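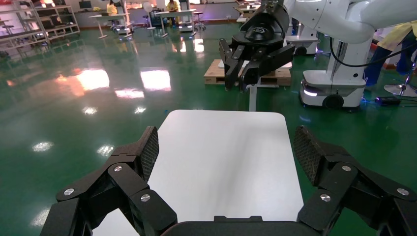
Software Engineer, Manipulation Control and Perception
Clonarel, Tivville
Permanent, full time
Posted 2018-05-21
Reference: MCP-2

Clonarel writes the software that runs on mobile manipulators: arm control, grasp planning, perception and the tools used to record and replay what a robot did. We do not build arms or bases. Our customers buy those elsewhere and run our stack on top of them, mostly for picking, kitting and moving parts between benches and storage.

We are looking for an engineer to join the manipulation group. The post reports to Vilhjálmur Laxdal, who leads the group and will be the main technical contact during recruitment.

The work

The group maintains two code bases. Louro is the motion layer. It takes a goal pose or a short sequence of poses, plans a path for arm and base together, and streams joint commands to the controllers. Dritex is the logging and replay tool. It records joint states, gripper states and camera streams against a single clock and plays them back into the planner or the perception code for debugging.

Most of your time in the first year will go on the following.

Wrist camera perception. We estimate the pose of flat and box-shaped objects from a camera mounted at the gripper. The fingers are in view for much of an approach and have to be masked out. Glossy surfaces are a known source of false edges, and the present filter deals with them badly.

Approach and grasp planning. Louro currently treats the last part of an approach as a straight line in tool space. This is adequate for objects on an open surface and poor for anything on a shelf or close to another arm. A replacement has been designed and partly written.

Two-robot cells. When two arms share a workspace, each planner needs the other's committed path, with timestamps it can trust. The message format is settled. The handling of late and missing messages is not.

Replay tooling. A Dritex log that cannot be replayed exactly is of little use to us. You would own the time alignment code and its tests. The test set holds 2000 recorded grasps, and 50 of those are kept as a fixed regression set that runs on every merge.

You would also take a turn at customer support, by telephone and log file, and travel to a customer site now and then. Travel is up to 2 weeks a year.

What we need

Good working C++ and enough Python to write analysis scripts that other people can read.

A sound grasp of rigid body transforms, camera calibration and robot kinematics. You should be able to find a wrong frame convention in someone else's code without running it.

Experience of software that talks to real hardware. It need not have been an arm.

The habit of writing tests for numerical code, with tolerances you can defend.

Clear written English. Design notes are reviewed in writing before code is started, and the notes are kept.

Useful but not required

Real-time Linux. Trajectory optimisation. Hand-eye calibration in practice. Experience with force or tactile sensing – we have plans in that direction but no product yet. A higher degree is treated as equal to the same number of years in work.

Place and hours

The post is based at our Tivville site, where the software desks are next to the robot floor. Working from home is possible for part of the week once you have finished the site safety course. Core time starts at 10:00 and the rest of the day is yours to arrange. Lab work outside core time needs a second trained person on the floor.

Pay depends on experience and is fixed against a published grade table, which we send to everyone invited to interview. There is a training allowance of 900 a year in addition to pay, for books, courses or conference fees.

How to apply

Send a CV and a covering note of no more than one page to Vilhjálmur Laxdal at the Clonarel office, quoting the reference above. In the note, describe one fault you traced in a system with moving parts: what the symptom was, what you measured, and where the cause lay. Please do not send code samples at this stage.

The interview has two parts. The first is a telephone call on your past work. The second is a half day on site, during which you will be given a Dritex log of a failed grasp and asked to work out what went wrong – you may use any tools you like and ask the group questions. Travel costs for the second part are paid.

Applicants who wrote to us about the April vacancy need not send a new CV, but should say in a short message that they wish to be considered for this post.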